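Old alphabet blocks — strip, repaint or leave alone?
Toys & Nursery > Restoration

vesna_n
Hello all, hoping for some gentle advice. My aunt has passed on a big tin of wooden alphabet blocks that my cousins and I all learned our letters on, and my first grandchild is due in September. The paint has rubbed away along the edges on a good many of them. I'd dearly love to hand them over looking cheerful, but I keep picking up the sandpaper and putting it down again. What would you do?
Vesna Nikolovski

cullard_lane
Congratulations, how lovely! I'd leave them exactly as they are, wear and all. Wipe them with a barely damp cloth, dry them on a towel overnight and that's your lot. Those rubbed edges are the family history, to my mind.

DatTo
I'm going to disagree with Cullard, kindly I hope. Babies chew everything, and with old paint you don't know what's in it. Please don't sand them either until you've had a flake tested, as the dust is worse than the paint. I restored a set for my niece last winter and had it tested first — the wait was dull but I slept better.
Đạt Tô

cullard_lane
Fair point about the chewing, I was thinking of an older child. Could they sit on a shelf until then?

vesna_n
Oh, I hadn't thought about the dust at all, thank you both. I had a few out on the floor on Tuesday to see how bad they were, and then of course I sat there far too long trying to spell everybody's names. 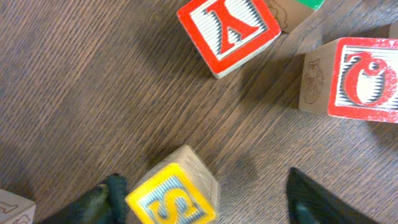 I do like the idea of a shelf, though my daughter says blocks are for knocking over and she may have a point. Đạt, did you repaint yours in the end?

DatTo
Only the borders, with a toy-safe paint, two thin coats. I left the letters alone, as my hand isn't steady enough!

tsoukalas4
Wax over bare wood for me, never paint. But test first, yes.

vesna_n
Right, testing it is. I'll ring round in the morning.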